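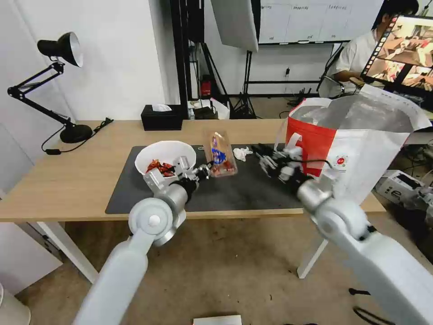 Bowl of red wrapped snacks on the black mat, light wood desk.

Workshop notebook – Vikama Cleaning Services, equipment and methods
12 July 2018
Reading time: 2 minutes

Print this page | E-mail this page

Subject: Descaler soak times for extractor hood filters, second series.

The first series, completed in April, compared Borix degreasing powder with the liquid concentrate at present carried on all vans. The powder gave the cleaner result on aluminum mesh but left a dull gray film on the older filters. The present series was set up to establish whether a shorter soak would avoid the film without additional scrubbing.

Filters were taken from the stock of used parts held in the rear store. All were of the same pattern, with a comparable layer of baked grease. Each was photographed, weighed, and tagged with wire before going into the tank. The tank was filled to the lower mark and held at 50 degrees Celsius by the small immersion heater. The thermostat on this heater drifts when the lid is left open, and the lid was therefore kept closed between checks.

Soak periods were 7 minutes, 20 minutes and 64 minutes. The longest period was not planned. The batch remained in the tank while a delivery was being received, and the result has been kept in the record for comparison.

Results

Shortest soak: grease softened at the edges only. The center of the mesh needed a nylon brush and a second rinse. No film.

Middle soak: grease lifted under the rinse hose with light brushing at the corners. Very slight dulling on one filter, which may have been there beforehand – the photograph is too dark to settle the question.

Longest soak: mesh fully clear, but the dull film was present on every filter and did not polish out. These filters are not to be returned to any customer under any circumstances.

The middle period is recommended for trial on the Vieira apartment contract, subject to approval by the operations office. The method sheet should state that painted or coated filters are excluded. The present sheet mentions this only in a footnote, and it has been overlooked before.

Other matters

The Jomex steam unit has been returned from repair with a new hose coupling. The hour meter reads 3,878 and was not reset. It held pressure on test, although the trigger remains stiff. It should not go out on a van until the trigger has been looked at again.

Stock of long gauntlets is low in the medium size. An order has been requested.

The drain strainer under the rinse sink must be emptied after every batch, including small ones. It was found blocked this morning.

Outstanding: repeat the middle soak with hard water from the outside tap, and take the photographs under the bench lamp.

Contact the workshop | © 2018 Vikama Cleaning Services | Back to top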